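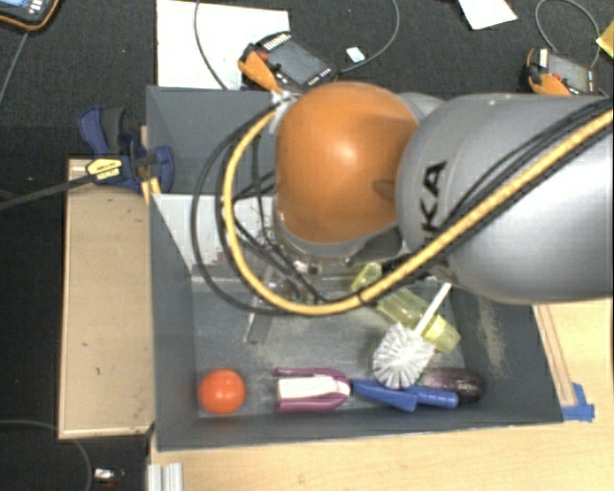 The gray bin, with the orange-red ball in its usual corner.

Search this blog
Type and hit enter

6/26/18

I have been meaning to write about the bin for ages, and every time I sit down to do it I end up tidying something else instead (the spice drawer has never looked better, thank you for asking!). But it's a rainy evening, the tea is made, and so we are going to talk about gray bins and the odds and ends that live in them.

You may remember that back in January I swore off cardboard boxes for good. They sag, they split, and the bottom always goes when you're halfway down the stairs. My friend Florante Marquez, who has been through two house moves with me and still picks up the phone, kept telling me to get something with proper walls. Tall, slanting, dark gray, no nonsense. He was right, and I've told him so, and I expect I'll be hearing about it until Christmas.

What I love is how a bin like that wears in. The floor goes a softer gray than the sides and picks up pale scratches and dusty smudges, and there's a beige patch on the right-hand slope that I can't say bothers me one bit. I used to scrub at marks like that. Now I wipe with a damp cloth when I think of it, and the rest can stay.

As for how to fill one, I don't have much of a system. Things drift to the front and the right side, and I've stopped fighting it, so there's a nice clear stretch of floor left over where you can set something down while you make up your mind. Loose things that roll go in a corner, like the ball. I do love that ball! It's so bright you can find it from across the room, and it cheers up all that gray.

Next I want to tackle the shelf by the back door at our place in Clirkthorpe, where my nephew Sebastian has been leaving his garden gloves one at a time, never as a pair. If any of you have a good way of keeping gloves together, please leave me a comment. I've tried clothespins and they only sort of work.

936 shares
2 comments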